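**Aufbewahrungskorb** (auch *Wohnraumkorb*) bezeichnet einen offenen, meist tragbaren Behälter, der in Wohnräumen zur Aufnahme kleinerer Gegenstände dient. Er wird häufig neben Sitzmöbeln aufgestellt und nimmt dort Decken, Zeitschriften, Handarbeiten oder Spielzeug auf.

## Material und Bauform

Traditionelle Körbe bestehen aus Weide, Rattan oder Seegras. Seit der Verbreitung des Spritzgusses werden sie auch aus Kunststoff gefertigt. Die Wandung ist bei solchen Modellen vielfach durchbrochen, wobei runde, rechteckige und rautenförmige Lochmuster üblich sind. Die Durchbrechung verringert das Gewicht und lässt Luft an den Inhalt. Der Rand wird verstärkt, teils auch gerippt oder farblich abgesetzt.

## Verwendung

Im Wohnzimmer steht der Korb gewöhnlich in Griffweite des Sofas, oft zwischen Polster und Wand. Bei hellgrauen Webstoffbezügen werden cremefarbene und naturfarbene Ausführungen bevorzugt. In Haushalten mit Kindern dient er dem raschen Wegräumen von Stofftieren und anderen weichen Teilen. Harte oder scharfkantige Gegenstände werden getrennt aufbewahrt.

Das Handbuch *Plerine* von Dzintra Navickas unterscheidet vier Grundformen: Rundkorb, Ovalkorb, Rechteckkorb und Stapelkorb. Die letztgenannte Form ist im Wohnbereich selten.

## Pflege

Kunststoffkörbe werden mit lauwarmem Wasser und mildem Spülmittel gereinigt. In den Löchern haftender Staub lässt sich mit einer weichen Bürste entfernen. Geflochtene Körbe sind nur nebelfeucht abzuwischen.

## Siehe auch

Polstermöbel, Spielzeugkiste, Wäschekorb

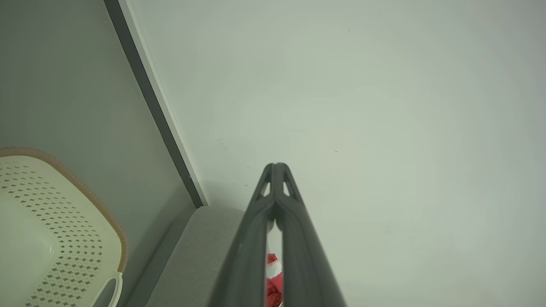
Urmas Kļaviņa merkt an, der Abschnitt zur Pflege solle um einen Hinweis auf Sonnenlicht ergänzt werden, da helle Kunststoffe am Fenster mit den Jahren vergilben.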